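November, notebook, afternoon

Carried on with the tableware for the Lerkard order. Marisol Benavides wants the bowls sorted by colour before glaze notes go in, so the white table was wiped down and the background left dark behind it. The top still smudges easily and shows every streak under the lamp.
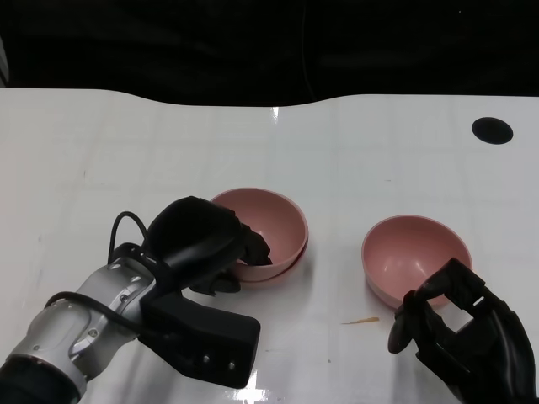

Pink is the one I keep coming back to. It reads duller than the Esach sample, more of a dusty rose, and I prefer it. The bowls nest well but sit tight, so lift by the rim – pulling from the foot brings two up together.

Marin Janevski asked for the stacking height again. Not measured yet. Shelf depth at Avram is 360 mm, which should do. Packing paper is down to 40 sheets, reorder from Lulow.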